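The Second Covering

Arūnas Rozīte came to Jistville in December with one suitcase and a box of fingers. The suitcase went under the bed. The box he carried himself all the way from the station, because the fingers were new and the covering on them was not yet fully hard.

"You are the man from Judotell," said Merja Seppälä when she opened the door.

"I am the man with the fingers from Judotell," he said. "I do not work there. They pay my ticket."

She let him in. The flat belonged to Lemma, and nobody had lived in it since the summer. It was kept as a home for the robot to practise in, with a sofa, cushions, a desk, and all the small things which people put on the floor and forget. Arūnas took off his shoes by habit. The tiles were very cold, and he put the shoes on again.

The task was simple to explain. The old covering had been on the fingers for 855 grasps. Merja wanted to see it reach 2,000 before she gave her opinion, and Oskari Niskanen, who signed the orders, wanted the opinion before the end of the week. Both of them had written to Arūnas about this, separately, and each had asked him to speak with the other.

"So we begin with the old ones," Merja said. "Then yours. The same pillow, the same sofa, the same speed."

"And the same judge?"

"I am always the same judge."

She started the program. The arm came forward slowly, as it did every time, like a person who looks for a light switch in a hotel room. Arūnas sat down on the windowsill with his notebook on his knees.
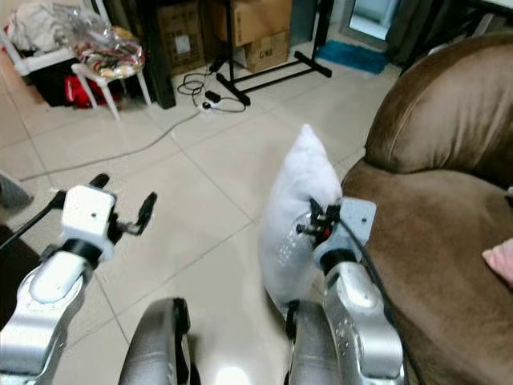
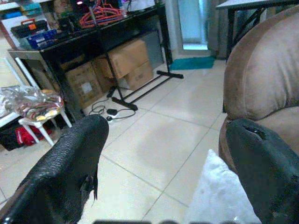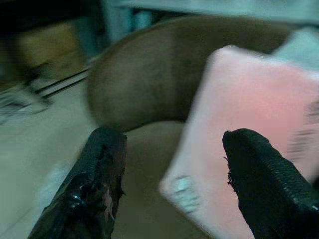

Merja had one rule about a comparison, and she had learned it from Martti Saarela at her first job. You must not love one of the two things before you start. Martti had loved a controller from Vamov so much that he excused it for 365 days, and after that the firm had no more money for controllers. She told this to Arūnas while they looked at the fingers together on her screen. He listened politely, but his eyes stayed on the black covering, on the torn flap and on the ragged hole near the other tip. "It is ugly," he said at last, "but it holds the pillow."

"It holds the pillow," she agreed. "With a cup I would not trust it."

"Did you try a cup?"

"I had six cups."

He wrote this in the notebook. She saw that he wrote it exactly, with the word "had", and for the first time that day she liked him a little.

They changed the fingers after lunch. Two screws were tight and Arūnas had to ask for a longer key. The new covering was smooth and smelled of a bicycle shop. On the first attempt the arm closed on a corner of the pillow, lifted it as high as a hand, and the pillow slid out and fell down quite softly. On the second attempt it was the same. On the third the arm held on, and Arūnas breathed out so loudly that Merja turned around.

"You love them," she said.

"I made them." He rubbed his neck. "Not the drawing. The drawing is from Onni Partanen. But I mixed the covering in my mother's kitchen, and I poured it there also. Judotell bought it from us in spring. I wanted to see how it is treated."

Merja said nothing for a moment. In her table there was a column for remarks, and she thought what she could put in it. The mother's kitchen did not belong there. She wrote: Too smooth when new. Slips twice, holds once. Continue.

"In the kitchen," she asked, "was it also so cold as here?"

He looked at her, and then at the radiator below him, which was off. "No," he said slowly. "No, my mother bakes. It is always warm there."

Merja went to the radiator and turned the knob with both hands, because it was stiff. Something knocked inside the pipes. Then she took her coat from the hook, and his coat too, and gave it to him.

"We go for coffee," she said. "When we are back it will be warm, and we do both again. The old ones also, from the start. Otherwise it is not a comparison."

"Oskari will ask why it takes so long."

"He will ask me," said Merja. "You he does not know yet."

On the stairs Arūnas remembered that the box was still open on the desk, and he went back up to put the lid on it. She waited for him on the landing and held the street door with her foot, although the snow was coming in.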